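Getting the Smell Out of Plastic Food Tubs

I love a good leftover, and my tubs have the onion smell to prove it! After a whole January of curry and chili I finally worked out a routine that gets them fresh again, and it costs next to nothing.

Start with cold water and a squirt of dish soap, then wipe out every bit of grease with a paper towel. Stir two spoonfuls of baking soda into warm water, fill the tub right to the rim and leave it overnight. Do the lid too – pull the rubber seal out first if it comes off, and go along the groove with an old toothbrush.

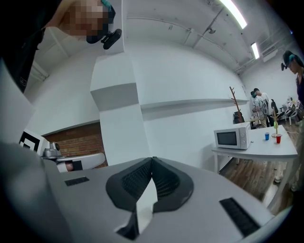

Orange stains from tomato sauce need sunshine. Set the damp tub on a windowsill for 6 hours or so on a bright day, open side facing the glass, and turn it at lunchtime. My friend Nghĩa Cao stuffs hers with crumpled newspaper and a pinch of salt before putting them away, and I tried it last week – wonderful! Store them with the lids off.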